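Petovmont, Flernby (self-released)

I've been meaning to write up a few of the tapes and downloads I picked up over the summer, and this one has had the most plays in the car, so it goes first.
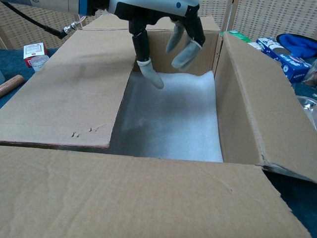

Petovmont is a duo. Lucienne Roussel plays guitar and sings, and someone credited only as Triantafyllou does drums and what the notes call "low organ". I first heard them on a split with Grisanum a couple of years back. Their side was a single long track with a tape hiss so loud I thought the file was damaged. I liked it enough to put them on my list, then forgot to check on them until January, when the album turned up in my feed with nearly 1,000 plays and no cover text at all.

Flernby runs to six songs. The style is doom, more or less, but it's on the melodic side and it moves quicker than most. The opener starts in the middle of a riff with no count-in, and the vocals arrive before you've worked out where the beat is. Roussel sings clean most of the way through. She has a low, slightly flat delivery that took me a few listens to get used to. By the third song I was fine with it, and by now I'd miss it if she did anything else.

The organ is the part I keep going back for. It sits right at the bottom where you'd expect a bass guitar, and on decent headphones you can hear the keys being pressed. Track four is mostly organ and cymbals for its first half. When the guitar finally comes in it's one chord, held for ages, and then the song stops. I'd have liked another two minutes of that.

Some things don't work as well. The fifth song has a spoken section in French that goes on too long, and my French is only good enough to catch that it's about a ferry. The drums also change sound between the first half and the second. The snare is dry and close on the early songs and has a lot more room around it later, so I'd guess there were two sessions. It bothered me at first on headphones. In the car I can't tell.

The closer is a re-recording of their song from the split, cut down to about half the length. I know a couple of people who prefer the old version, hiss and all. I like the new one better. You can hear the harmony line in the chorus, which I didn't know was there, and the ending has a bit of colour to it now that it doesn't just fade out.

If you're after comparisons, it has some of the patience of the Grisanum material without the noise passages. Fans of slow, sad rock who don't normally bother with metal could get along with it too. There's no growling anywhere.

The download is pay what you want. The cassette run was 445 copies and there were still a few left when I looked on Saturday. Mine is number 2, which I assume means they don't hand them out in order. The tape has the songs in a different sequence, with the ferry one moved to the end of side A, and I think it sits better there.

Next up will be the Grisanum live recording, once I've got through the second disc.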